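3.2 Cleaning cloths and their condition in the household sample

The second group of objects in our inventory is the cloths used for wiping kitchen surfaces. In the earlier study by Salehi and Carbone the cloths were put in one category with sponges and paper towels, and only their number was reported. We found this too coarse for our purpose. A cloth is moved many times in one day, it changes its shape each time it is put down, and the members of a household often disagree on where it belongs. For these reasons we recorded the cloths separately, with the same form that we used for the dish towels (see Section 3.1).

In total, 2732 entries were made in the kitchen diaries, and 1070 of them mention a cloth. The participants wrote these entries by themselves, in the evening, and they were free to choose the words. Most of them distinguish between "the cloth for the counter" and "the cloth for the floor", but they do not always explain how they tell one from the other. In the Paleck households the color was the usual sign. In the Golestani households it was more often the place – a hook under the sink, the edge of a bucket, the handle of the oven door. The two coders, Mojtaba Nouri and Tineke Van Dijk, read all entries independently and discussed the cases where they did not agree.

We used three terms for the state in which a cloth is left after wiping. A cloth is "spread" if it lies or hangs with most of its surface open. It is "folded" if at least one straight fold was made on purpose. It is "gathered" if the fabric falls in several folds which nobody has arranged. The third state was the most difficult one for the coders, because many participants simply write that they "put the cloth away", and this can mean any of the three. When the diary text was not clear we asked the participant by telephone, and if the answer was still not clear the entry was left out of the comparison.

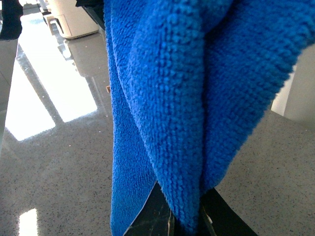 Figure 4. Blue microfiber cloth held over a speckled gray countertop.

Microfiber was the most common material in both groups, and it needs a separate remark. Participants said that they like it because it takes up crumbs and water in the same movement, and that they dislike it because it "catches on everything" and looks old too early. Both opinions may be related to the surface of the fabric. A looped texture has many small raised points, as can be seen in the cloth of Figure 4, where single fibers also stand out from the edges and give them a slightly fuzzy outline. The same figure is useful for the term "gathered": the cloth hangs in three broad parts with deep creases between them, and the color looks darker inside these creases. In such a state it is hard to judge from one side how large the cloth is, or whether a stain is hidden in a fold. Our participants described this problem in their own words. One of them wrote that she opens the cloth fully every morning "to see what I have".

The countertop has also an influence on how cloths are used. In kitchens with a glossy counter the diaries speak more about streaks and marks than about dirt, and the streaks are noticed mainly when light from a window falls on the surface. Several participants wiped the same area a second time with a dry cloth for this reason. In kitchens with a matte surface we found this second wiping only in eight entries, and all of them came from one household, where it was a habit learned from a grandmother. We did not measure the gloss of the counters. The distinction is based on what the participants told us during the first visit, so it should be read with some care.

A further point concerns the washing of the cloths. The households received no instruction on this matter. Some wash the counter cloths together with the dish towels, some keep them in a separate bag until there is enough for one load, and a few rinse them by hand and never use the machine. In October we changed the diary form and added a line for washing, after Omid Bahrami noticed that the participants were writing this information in the margin. The entries from before this change are therefore less complete – we use them for the question of storage, but not for the question of washing.

Finally, ten cloths were replaced during the diary period. The reasons given were smell, holes, and in one case a color stain from beets. No participant named the softness of the fabric as a reason, although it was often mentioned in the Skistetti interviews. We return to this difference in Section 5, together with the sponges.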